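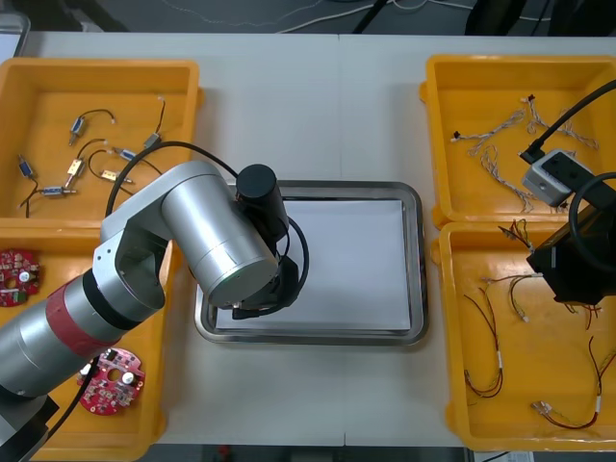

Speaker notes: Two arms, one tray, and a scheduler that has to be polite
Mercy Okoth, Pirnurthorpe meetup, 19 August 2022

Opening
Say hello, thank the organizers, check the clicker. Leave the title slide up while people find seats, there's always somebody still holding a sandwich.

I want to start by saying that I came into this job as a planning person, and I thought the planning would be the hard part. It was the second hardest part. The hardest part was getting two arms to take turns, and most of tonight is going to be about that, with a detour through perception because I can't help myself.

The task, quickly
Four bins, a tray in the middle, one arm reaching in from each side. The parts are small components on short wires, circuit boards, twisted wire bundles and the longer multicolored harnesses. We call the job kitting. The software is told what goes in the tray and has to work out which arm picks what, in which order, and how the two of them stay out of each other's way while they do it.

(Pause. Ask who has worked with two arms. Usually a few hands. Ask who enjoyed it.)

The stack
Keep this short, the slide is dense and people will read it anyway. Grurano is our perception service. It looks at the bins and proposes places to grab. Nedileo is the planner, and it takes a proposal and finds a path for one arm. Rweyemamu sits over both of them and hands out permission to enter shared space. Named after a street one of us lived on, and yes, everybody mistypes it, so we aliased it to "rwey" in the first week and have never looked back.

Perception, or why wires are rude
A rigid part is a pleasure. You fit a shape, you get a pose, you go home. A harness has no pose worth the name. It can curl into a hook, or climb over the rim of the bin, or lie across its neighbor, and the same harness will look completely different the next time you put it down.

For our first version we tried to model the whole strand, end to end. It was lovely work and I'm still fond of it, but it fell over whenever two harnesses crossed. So now Grurano looks for connectors and sleeves first, the stiff bits, and proposes grasps near those. If it can't find a stiff bit it says so and the scheduler moves on to another bin. That one change, letting perception say "I don't know" and having the rest of the system take it gracefully, did more for us than any new model.

The boards were a smaller surprise. One type is close to round with a hole through the center, so the middle of its outline is the one place you must never aim for. Our old code went for the centroid every time. Tell the story about the 300 grasps we labeled by hand to convince ourselves, but keep it short, Mercy.

Taking turns
Okay, the main part. Slow down here.

We cut the workspace into 13 zones. Each bin has its own, the tray is split into several, and the rest cover the air above and between. An arm has to hold the lock on every zone its path sweeps through before it moves. The volume includes the cables. I'd like to say that again, because we forgot it: the volume includes the cables. Our arms carry big loops of cable that bow out well past the wrist, and for the first month Nedileo planned as if they weren't there.

We now treat each loop as a fat capsule attached to the joint beneath it. It's a crude shape and it wastes room, but it plans fast and we've been able to sleep.

Zones get released as the arm leaves them, in order, so the other arm can start before the first one is fully home. We replan every 125 milliseconds while anything is moving. If both arms want the tray, the one already holding a part wins.

Deadlock demo
Run the recording from the simulator, not the live one. Both arms hold a part, both wait on the tray, and they stare at each other like two people at a doorway. The fix is plain: after 3 failed requests the arm with the shorter way back gives up its zones and retreats to its own side. We tried cleverer things first — a priority auction, mostly — and I have slides on that at the end if somebody asks.

Tooling
Please mention the log viewer, the team worked hard on it. It puts the lock table, the camera view and the planned paths on one timeline, and you can scrub through all of them together. Before that we were lining up text files by eye with cups of tea beside us. The color for a contested lock is configurable, after some discussion.

What's next
Handoffs between the arms, which we've been putting off. Also separating bundles that come up tangled, where we have a prototype in September if all goes kindly. I'd love to hear from anyone who has shared a workspace between different planners.

Questions
Repeat each one into the microphone. If the gripper force question comes up, send them to the backup slides.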